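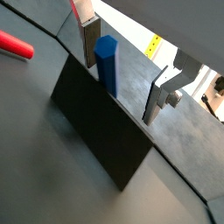
Bench 2, blue hex prism and red rod.

February, 4:10 pm

Glue notes, continued from the page with the coffee on it.

Batch 4 of the hide glue is done and I have mixed feelings. Danylo soaked the granules overnight as instructed, then heated them in the Zimach pot, which has a dial marked in numbers that correspond to nothing. We settled on keeping a thermometer in it. Thermometer says 121 F when the dial says "low," and creeps up from there if you go to lunch. I went to lunch.

Smell: barnyard, with a note of wet dog. Eluned came down from the office to ask if something had died. Told her yes, technically, some time ago.

Test joints, maple to maple, rubbed, no clamps:
- First pair slid apart while I was admiring them. Glue had gelled before contact.
- Second pair, warmed the pieces on the radiator first. Much better. Could not break it by hand, broke it with the mallet, and the wood tore before the line did.
- Third pair, same as second but with Gwilym's "splash of vinegar." Still tacky. Gwilym says give it time. Gwilym has been saying that about the band saw since we moved in.

So warm the parts. I wrote this down two winters ago too, in the Ilwood notebook, underlined. Found it this morning while looking for the tape.

Open time is the real trouble. In this room, with the door leaking the way it does, I get barely enough to spread one face and swear. Joelle suggests urea to slow the gel. She used it on the Lewis chairs and they are still chairs. She weighs it; I had been planning on a pinch. Will try her way on the next batch and keep the strips labeled this time, in pencil, since the marker bled straight through the last set and I now own a handful of anonymous maple.

Sanded the offcuts to 1000 before gluing on one pair, out of curiosity. Made no difference I could find and cost me most of an hour. Cosmin watched the whole thing and mentioned at the end that he could have told me.

To do:
Order more granules. Gateo has raised the price again, get the smaller bag.
Scrub the pot before it sets. (Did not do this last time. Chisel.)
Draft strip for the door.
Ask Joelle how much urea per batch, and write it HERE, not on a napkin.
Leave the vinegar pair alone until tomorrow, then mallet.

5:30 pm. Vinegar pair still tacky. Pot scrubbed, mostly. Thermometer fell in and is now very clean on the outside and reads 4 with great confidence. Need a thermometer.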